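Plerville to change hanging rules for public buildings

August 23, 2026

Plerville council has adopted a revised standard for artwork hung in its libraries, halls and service centres. The standard, numbered 3007, replaces 2987 and takes effect in June next year. It covers 160 works on the town register.

Under the old rule a single hook was allowed for any work under 8 kilograms. The new one requires two fixings for every framed work – whatever its weight – and a written record of the wall type behind it.

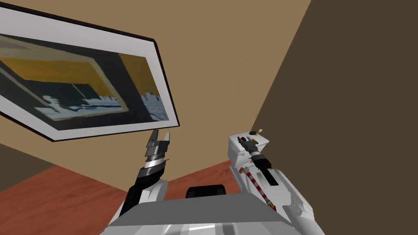
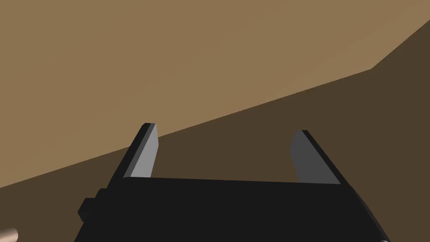
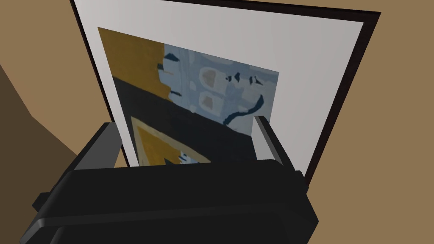 Register officer Covadonga Casado said the change followed a review by Skosberg, a building services firm. The review found that most faults reported were frames out of level, with few cases of damaged glass or failed cord. A wide frame on a steep tilt, such as the abstract with the broad white mat, would be logged as a fault under 3007 and rehung. Ignacio Cifuentes of Skosberg said wall plugs in the older Tsegaye Street hall would be tested first. Work at the Flinmont branch library is to follow, and both buildings will stay open.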